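## Brindgate food parcels: changes to referrals and collection

From August the Brindgate parcel service will take referrals by a single route. Until now a household could be referred by phone, by paper slip or by a note left at the Wragg Street desk, and the three sets of records did not always agree. All referrals will now go on the one form, which partner agencies already hold. Paper slips issued before the change will be honoured until they are used.

The form asks for the number of people in the household, the ages of any children, dietary needs and whether there is a working cooker. Please complete the cooker question. Where it is left blank the parcel is made up from items that need only a kettle, and families with full kitchens then receive less fresh food than they could have had.

A referral covers 3 parcels. After the third, the agency is asked to speak to the household again before sending a new form. This is a review and does not set a limit on help. In the last year the service issued 268 parcels, and most households stopped after the second.

Collection moves from the side hall to the main entrance on Novbridge Road. The side hall has a step and a narrow door, and people with pushchairs have been asking for the change for some time. The main entrance is level. Doors open at 2 in the afternoon and the last parcel is handed out at half past four. Anyone who cannot come within those hours may name another person to collect, provided the name is on the form.
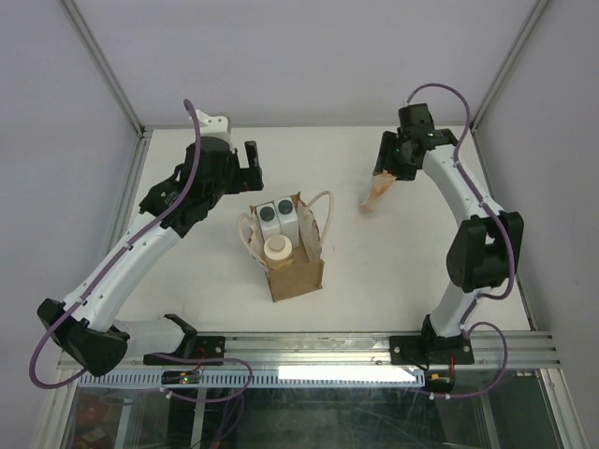
Parcels not collected by closing time are held overnight in the dry store. Chilled items are taken out and offered at the community lunch, and the household receives replacements when it collects. After the second missed collection the referring agency is told, so that delivery can be considered. Delivery remains limited to addresses within the parish and to people who are ill, housebound or caring for someone who is.

The youth supper will continue in the upper room and is not affected. No referral is needed for it. Young people who come to supper and mention that food is short at home can be referred by Žydrūnas Koppel, who runs the evening and now has access to the form.

Donations of tinned fish, long-life milk and nappies in the larger sizes are low. Pasta is well stocked and we would ask donors to leave it for the present. The collection crate at the Trarudetti café is still in use – please put glass jars at the bottom.

Questions about referrals should go to Natalie Parsons at the parish office. Agencies that need further copies of the form can collect them from the same place.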